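The Slow Work of Dry-Cured Beef

Cured pork gets most of the attention in this country, and most of the shelf space. Beef cured the same way, with salt and cold air and no smoke, is sold in far smaller amounts, and a good share of it is sliced too thick to be pleasant. The method is simple on paper. Its difficulty lies in holding a few conditions steady for weeks.

The curing house at Stamisside works almost entirely with eye of round. The muscle is lean, close to cylindrical, and has a single grain direction, so it dries evenly and slices cleanly. Top round is cheaper by the pound but has to be split along the seam, and the flat pieces tend to harden at the thin end before the center is ready.

Trimming comes first. All surface fat and silverskin are removed, along with any loose flap that could fold over and trap moisture. A trimmed piece is weighed and the weight is written on its tag. Every later decision refers back to that number. 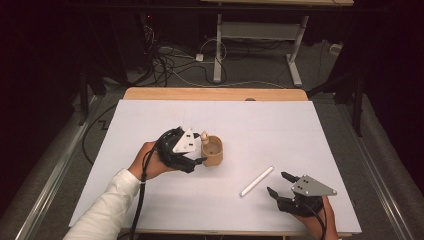
Salt is applied by weight at 3 percent of the trimmed meat, together with a measured curing salt of the type meant for long drying. The old box method, in which the meat is buried in salt and pulled out on a schedule, is faster but depends on the thickness of the piece. A weighed cure sealed in a bag cannot go past its target, so a few extra days in the refrigerator do no harm. Pieces are turned once a day, and the liquid that collects stays in the bag.

The spice mix varies by house. Alham, a small producer that sells mostly to restaurants, uses black pepper, juniper and bay. Stamisside adds dried thyme and a little sugar, which softens the salt without making the meat sweet. Garlic is used fresh in some kitchens, but powder is the safer choice for a product that will not be cooked.

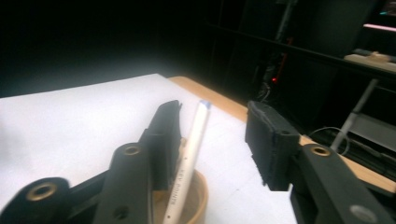
After 22 days in the cure, the beef is rinsed, patted dry and tied. Some makers wrap it in a collagen sheet before netting. The sheet slows the loss of water at the surface and gives mold an even layer to grow on. White, powdery mold is expected. Green or black growth is not, and a piece that shows it should be discarded.

The drying room is kept at 55 degrees and 75 percent humidity. Too little humidity causes case hardening - a dry outer ring that seals the wet center inside. Too much leaves the surface tacky. Air movement should be gentle, and a fan pointed straight at the meat will undo a careful humidity setting in a couple of nights.

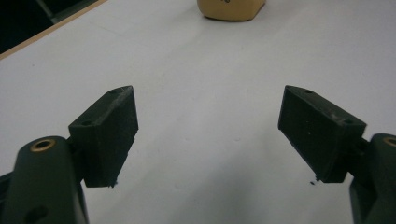
Weight loss decides when a piece is done. A 600-gram piece is ready at 384 grams, a loss of 36 percent, and most buyers like it near that point. The Cao shop in Prendudia takes its beef further and sells it very firm, for shaving over eggs or warm beans. Both are correct for their use.

A finished piece improves if it is vacuum-sealed and refrigerated for a few more weeks. Moisture evens out between the rim and the center, and the dark outer ring fades.

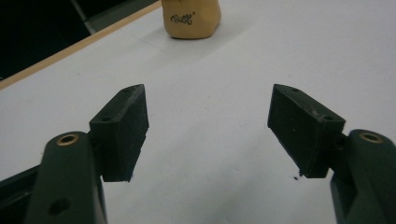 Slicing and Serving

Chill the meat well before cutting and slice across the grain, thin enough to see light through. Let the slices stand for ten minutes before serving. Olive oil, lemon and hard cheese are the usual partners. For a plate meant to serve four, 100 grams is plenty. Wrap the cut end in parchment and keep the rest in the refrigerator, where it will continue to dry slowly.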